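Home Browse Topics Ask Unanswered Log in

Feeding a family reunion chili lunch without going broke or crazy

Sheila Mottram

Hi everybody, long-time reader and I think this is my first real post (I asked something about cast iron once but it got buried). So every August my husband's side does a reunion in Bevthorpe, and for as long as I've been married his aunt has run the food. This year she handed me the apron, literally, in front of people, so I couldn't exactly say no! The head count is 82 as of last night. I have cooked for big tables before but nothing like this.

The plan is chili, because it's cheap and everyone in that family eats it even when it's hot out. We've got the Whitlock Hall, which has a decent kitchen with a full-size fridge and a six-burner stove, and a long pass-through counter for serving. Lunch is at noon. I have a food budget of $200 out of the family kitty, and people are bringing desserts and drinks, so that money only has to cover chili, something bready, and toppings.

Here's what I'm stuck on. I want to make the chili ahead, because I know myself and I will not be fun to be around if I'm browning meat that morning with cousins wandering in asking where the forks are. But how far ahead? And how do you cool down that much chili? My mother used to leave the pot on the back step overnight and we all lived, but I'm not going to do that to my in-laws. I also need a vegetarian version that isn't an insult. One of my nieces got a plate of plain rolls last year and I still feel bad about it, and I wasn't even in charge.

The other thing is heat. Half this family puts hot sauce on eggs, cereal, you name it, and the other half thinks black pepper is a lot. I don't want to make five different chilis. Can I make one mild one and let people fix it up themselves, or does it always end up tasting like something was added at the table?

I can borrow two big stockpots from the church and I own a roaster oven, the kind you plug in on the counter. My neighbor offered slow cookers too, but I'm nervous about plugging in a whole bunch of them in an old hall. Any thoughts are welcome, including "Sheila, order pizza."

pintobean_patty

Don't order pizza! You'd blow through your $200 before you got to the second table, and half of it would show up cold. Chili is the right call and you've got a better kitchen than most of us get.

I did the food for our softball banquet for 10 years, so let me just dump everything I know, in no real order.

Make it two days ahead. Chili likes sitting in the fridge, it's better on the second day anyway, and two days gives you a whole day in between to bake cornbread, find your ladles and panic about something else. I wouldn't go longer than that unless you freeze it. Freezing is fine too if you have the room, only give it plenty of time to thaw in the fridge. A big frozen brick of chili takes way longer than you'd think, and I've stood there at eleven in the morning chipping at one with a wooden spoon.

Cooling is the part people get wrong. Don't put the lid on a giant pot and shove it in the fridge, because the middle stays warm for hours and hours and it'll heat up everything around it, including your sour cream. Ladle it into shallow pans while it's still hot. I use the foil roasting pans from the dollar store, set inside a cookie sheet so they don't buckle when you lift them. Keep the layer thin, stir it now and then, and if you've got a clean sink you can fill it with ice water and set a pan right in there. Once it stops steaming, into the fridge it goes, uncovered or with the foil loose until it's cold all the way through. Then you can cover it tight and stack things.
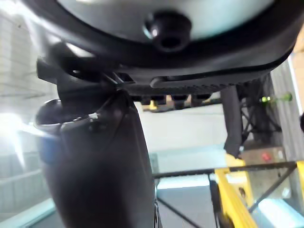

Black knob, and the row of four little black ones under it.

Reheating, go low and start early. I'd have the pots on the stove by nine for a noon lunch. Stir from the bottom, and I mean scrape it, because beans scorch and once they scorch the whole pot tastes like an ashtray. (If it does happen, do NOT scrape. Pour the top part into another pot and leave the burnt part behind.) Get it bubbling properly all the way through before it goes anywhere near the roaster. A roaster is great for holding hot food and slow as anything for heating cold food. Same with slow cookers, they're for keeping it warm.

About plugging things in, you're right to be nervous. Old halls love to put every outlet on one wall on the same breaker. Go over there beforehand if they'll let you in, find out where the breaker box is, and put the roaster on its own wall away from the coffee urn. Coffee urns are the real hogs. We lost the lights in the middle of a speech once and it was the urn.

On the heat question, make it mild and it'll be fine. The trick is to build the flavor with things that aren't hot, so lots of cumin, a good amount of plain chili powder, onions cooked down until they're really soft, some cocoa powder, and a splash of vinegar right at the end. Then your toppings table does the rest. I'd put out pickled jalapeños, a bottle or two of hot sauce, and a little bowl of crushed red pepper. If you want to be fancy, fry some cayenne and garlic in oil for a minute and put that out in a jar with a spoon. People who love heat will find it, believe me, and since it's oil it stirs right in and doesn't taste like an afterthought. Label it, please. Make it that day and toss whatever's left, garlic in oil isn't something you want sitting around.

For the money, buy dried beans. It's a pain but the difference is huge at this size. Soak them overnight, boil them good and hard for a while, especially if they're kidney beans, and then simmer until they're soft BEFORE they meet any tomatoes. Tomatoes keep beans hard forever. Ground beef in the family packs, big cans of crushed tomatoes, onions by the bag. Shred your own cheese if you can rope a teenager into it.

Good luck, and wear shoes you can stand in.

Dale in Ilum

Make twice as much cornbread as you think. That's all I got. Everybody takes a second piece and then the kids take one and don't eat it.

Also tell people to bring their own containers for leftovers or you'll be hauling chili home till Christmas.

marrow_and_squash

I'm the vegetarian at my family's thing, so let me take that part. Thank you for thinking about your niece!

Please don't just make the regular chili and leave the beef out. It comes out thin and sad, and you can taste that something's missing. What I like is two kinds of beans, black and pinto, plus sweet potato cut small, and mushrooms chopped really fine and cooked in a dry pan until they go brown. The mushrooms are what make it taste like dinner. A spoon of soy sauce helps too. Use vegetable broth or just the water the beans cooked in, and watch out for bouillon, because a lot of it has chicken or beef in it even when the front of the box doesn't make a fuss about it.

Make more than you think you need. Last year mine was gone before I got up there, because all the meat eaters wanted "just a taste" of both. If you can, let your niece go through first or set a bowl aside for her. And give that pot its own ladle, with a sign on the pot, because a ladle will travel if you let it. I tie a piece of green yarn on the handle.

I'd put it in your roaster and keep the two stockpots for the beef one, that way they're not even on the same counter. There's a restaurant supply place over in Plimasent that lets regular people shop there, if you're anywhere near it. Their spices come in the big tubs and are a lot cheaper than the little jars, and they sell those foil pans by the stack.

Oh, and corn chips! Put out a big bowl of corn chips next to the cornbread. My grandfather would eat chili no other way.

Sheila Mottram

You are all wonderful, thank you! I've got the key to the hall so I'm going over after supper to look for the breaker box. Patty, I had no idea about the tomatoes and the beans, and that explains a very crunchy dinner I made in my twenties. Going with the sweet potato one for my niece and doubling the cornbread. Does anybody know if cornbread freezes okay or should I bake it the day before?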